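# ¿Cómo doblo los jerséis de punto para que no salgan con marcas?

**Patrício_53**

¡Hola a todos! Este año me he lanzado a ordenar el armario en serio y estoy encantado, pero se me resisten los jerséis de punto fino. Los doblo en tres, los apilo, y a la semana tienen una raya en mitad del pecho que no se va ni estirándolos con la mano. Colgarlos me da miedo por los hombros. El cajón mide 19 cm de alto, por si ayuda. ¿Los enrollo? ¿Meto papel de seda entre las capas? ¡Acepto todo tipo de trucos!

**Guilan Zhong**

¡Qué buena pregunta, me encanta este tema! Llevo desde noviembre probando métodos y el que mejor me va es este:

1. Jersey boca abajo sobre una mesa lisa (en la cama se hunde y salen arrugas).
2. Mangas hacia dentro, cruzadas en la espalda, sin tirar de los puños.
3. Los laterales, solo hasta donde empieza el cuello. Así el pliegue no cae en el pecho, que es justo lo que te pasa a ti.
4. De abajo arriba en dos veces, flojito, sin pasar la mano para aplastar.
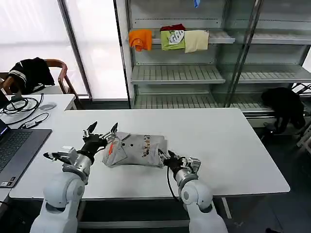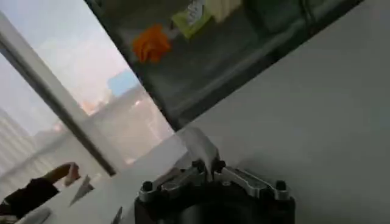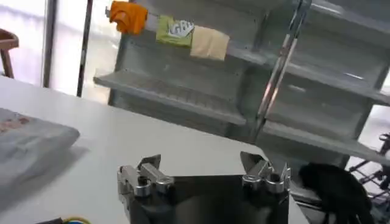
*La prenda gris claro, en la primera foto, a medio doblar sobre la mesa blanca.*

Guárdalos de pie, uno junto a otro, y no apilados. El peso de los de arriba es lo que marca la raya. En un cajón de 19 cm te caben de pie si haces el último doblez un poco más corto. El papel de seda va genial, pero yo lo reservo para los de lana buena, que si no me paso la tarde cortando papel (aunque reconozco que me relaja muchísimo). Y si la raya ya está hecha, vapor a cierta distancia y a secar en plano. ¡Ya nos contarás!

**vukdale20**

Yo los enrollo todos y listo. En la maleta van de maravilla, en el cajón se me desenrollan un poco pero me da igual.

**Patrício_53**

¡Mil gracias, Guilan! He probado lo de los laterales con dos jerséis y el pliegue queda mucho más discreto. Esta tarde vacío el cajón entero. Lo de enrollar me lo apunto para los viajes, vukdale20.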